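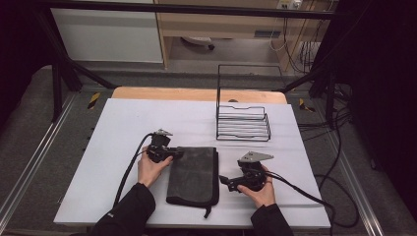
Setting up a flat for a family who are coming with next to nothing: my household tips

Print this page | E-mail this page
50 shares | 4 comments

I've now helped get five flats ready in Trostville for families arriving through Vakuvora, and each time I've sworn I'd write down what I did so I wouldn't have to work it all out again. So I'm finally doing it, mostly for my own benefit, but if you've been handed a set of keys and a hopeful look then help yourself!

Start with the kitchen

I always do the kitchen first and everything else can wait. People arrive tired and hungry and they want to make their own tea in their own pot. My first flat had a lovely sofa and four lamps and not one sharp knife in it, and I still go hot thinking about it.

Get the biggest saucepan you can find. Then get a bigger one. Most of the families I've met cook for whoever might turn up, and the little pan sets that people donate are fine for a boiled egg and not much else. A heavy frying pan with a lid, a colander, a decent chopping board, a tin opener that works (try it on a tin at home first), and small tea glasses if you can get hold of them - charity shops nearly always have some at the back.

I don't guess at food any more. I put in rice, onions, sunflower oil, sugar, tea, tinned tomatoes, salt, chickpeas, eggs and fresh bread on the day, and leave the rest of the food money for the family to spend themselves. One family moved in halfway through Ramadan and I'd filled the fridge with things that would never have lasted. These days I ask Vakuvora for the date and check the calendar before I go near a supermarket.

Oh, and run the oven empty on full for half an hour before anybody moves in. Open the windows. Rented ovens have secrets.

Towels and bedding

Wash every donated towel before it goes in, even the ones with the label still on. New ones have a finish on them that stops them soaking anything up, and a splash of white vinegar in the rinse sorts that out. I skip fabric softener altogether for towels, it leaves them slippery. Dry them right through before you fold them or the whole cupboard smells like a swimming bag. 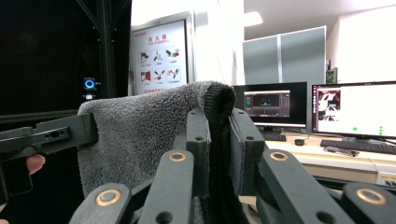 Grey fleece towel, with black knit folded over one side

For beds, two sets of sheets each, and a mattress protector on every bed including the grown-ups'. Label the sheets on the hem with a laundry pen, S for single and D for double. It saves so much unfolding and swearing. Spare blankets go in a zipped bag under the bed with a bar of plain soap in with them, which my gran did and I've never found anything nicer.

Damp

Our flats are all on the north side of Edetov Road and they're all damp, there's no getting round it. Pull wardrobes a hand's width off the outside wall. Wipe the windows down in the morning with an old flannel, lids on pans, bathroom door shut when the shower's going. If there's mould already I spray it, leave it, wipe it, let it dry and then do it all over again the following day. Don't paint over it! The landlord will offer to. Say no thank you and ask for the extractor fan to be mended. 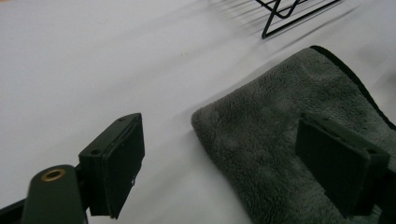

Folded grey microfibre towel on a white tabletop

Somewhere to do homework

I came to this one late. Rostislav Michalík, who taught the Vakuvora catch-up class for years, came round to look at my third flat and asked where the children were going to write. I'd never given it a thought. A kitchen table is fine so long as there's a lamp that reaches it and a box nearby that everything can be swept into at teatime. Pencils, a sharpener, a ruler, glue stick, squared paper as well as lined. If a child's starting school in September, get the uniform list early and sew in a name tape with a bit of space either side, so you can unpick it for the next one down.

Papers

Buy a cheap concertina file and leave it empty. There will be letters, dear me there will be letters, and every one of them matters. I write the tabs in pencil - doctor, school, rent, Home Office, bank - and the family can rub them out and do their own.

Bits I always forget

Light bulbs. A doormat. A plunger. Drawing pins. Scissors for the kitchen and another pair for everything else. A jug for the bathroom, ask if you don't know why and then never leave it out again. Somewhere by the door for shoes. A piece of paper taped inside the meter cupboard showing where the stopcock is, with an arrow, drawn large.

If anyone has a good way of getting sticky label gum off glass I'd love to hear it, I've tried oil and I just got oily labels.

4 comments | Share this

Related tips
Descaling a kettle you didn't buy
Bread for a crowd in a small oven
Mending school bags
What we spent: furnishing a flat on 2000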